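The Summer I Learned to Love the Color Green

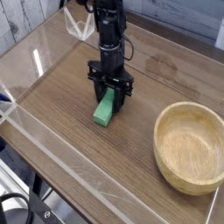

Pale green against brown wood grain, a pairing I have come around to.

Jun 2, 2016

I have painted my kitchen green four times. The fifth can is sitting by the back door right now with a screwdriver on top of it, and my family has stopped commenting.

It started with a house. We moved to Husgate three years ago, into a narrow place on a hill with a kitchen the color of old teeth. The sellers called it "cream." Everything in that kitchen was cream, including the inside of the cupboards and (I am not kidding) the pipe under the sink. I cooked in there for one winter and every meal looked sad. Pea soup looked fine, weirdly. I took that as a sign.

So I went to the paint store in Tudstead, which is half an hour away and worth the drive, and I stood in front of the rack of little cards. You know the rack. I had planned on ten minutes. I came home two hours later with a fat stack held together with a hair tie, and that night I spread them out on the bedroom floor and felt sort of seasick.

Green is hard! Blue you can pretty much point at. White is its own kind of misery but at least you can blame the trim. Green, though, slides all over the place. Hold a card up at breakfast and it's a nice soft leaf. Hold it up at supper under the ceiling light and it's a hospital hallway. My first pick was called something like Garden Path and by the second coat I was standing inside a lime popsicle. I lived with it for five weeks out of pure stubbornness.

The second green was too gray. The third one I loved, I truly did, until the maple outside the window leafed out in May and bounced its own green in on top of mine, and the whole room went murky, like the bottom of a pond. I hadn't thought about the tree. Who thinks about the tree?

After that I got serious. I started reading up, and I started dragging my spouse to old houses on weekends, mostly the kind with a rope across the parlor door and a gift shop that sells soap. The best of them is the Plorneck house, out past the county fairgrounds. It's small and not very grand and the floors tilt, and the dining room is painted a green I still dream about. Somewhere between celery and the inside of a cucumber. The guide told us they'd gone down through the layers of paint on the window frame with a little blade to find it, and that when they put the color back on the walls a few people in town complained it was too bright. I can see why. We're used to thinking the past was brown. A lot of it was as loud as a candy store and then it faded, and we fell in love with the fading.

I bought soap. I also asked if they'd sell me the paint recipe, and they just gave me a photocopy, free, from a drawer.

Now, about that old green. People in the nineteenth century were wild for it, and some of the pigments they used had arsenic in them. It went into wallpaper, it went into dresses and the leaves on fake flowers. I read about this late one night in that lime kitchen and didn't sleep very well. My photocopy, I'm happy to report, called for nothing scarier than a modern tint in a flat base, and the man at the Tudstead counter mixed it while I ate a granola bar.

Green number four, then. It's close. It's so close! On the wall with the stove it is exactly the Plorneck dining room and I could weep. On the window wall it goes a bit minty after lunch. My daughter says it looks like toothpaste, but she's fifteen, and at 15 everything your mother does looks like toothpaste.

What finally helped was wood. I'd been judging every green against white, because the cards are white and the trim is white and the paper towel I was dabbing samples on was white. Then I happened to leave a sample board on the kitchen table, a brown old thing with a lot of grain in it, and when I came back in with the laundry the color had calmed right down. Brown does something kind to a light green. It warms it up and stops it from shouting. I dragged a chair over and held the board behind the chair leg, then against the cutting board, then against the bread box, and I'm afraid supper was late.

So if you're thinking about a green room, my advice is to forget the walls for a day and go look at what's already brown in there. Floor, table, door, the shelf your grandmother left you. Put your sample next to that. Paint it on a piece of poster board, a big one, and move it around the house as if it were a houseplant you can't find a spot for. Look at it at breakfast and look at it when you're tired. Check on the tree.

And get a flat finish if you can stand it. I know everybody says you can't have flat paint in a kitchen, you'll never get the spaghetti sauce off. They may be right. I've got one spot by the toaster that I cover with a calendar. But shiny green throws the light back at you and flat green soaks it up, and I would take a sauce spot over a glare any day of the week.

I did add it all up once, on the back of an envelope. Between brushes, tape, rollers, sample pots and the paint itself I have spent $729 on one modest kitchen, and that isn't counting the soap. My neighbor had hers done by Rampersad, the painting outfit with the yellow vans, and paid over $2,000, but hers included the hallway and they moved the refrigerator. I've moved my own refrigerator four times. There is a groove.

The fifth can is the Plorneck recipe with a drop more yellow in it, only for the window wall. The man at the counter thinks you'll never see the line in the corner where the two greens meet. I think I'll see it every morning with my coffee, and I'm still going to try it. We have company coming next weekend, so it'll have to be before then, and I need to find the good roller, which was in the garage the last time I looked.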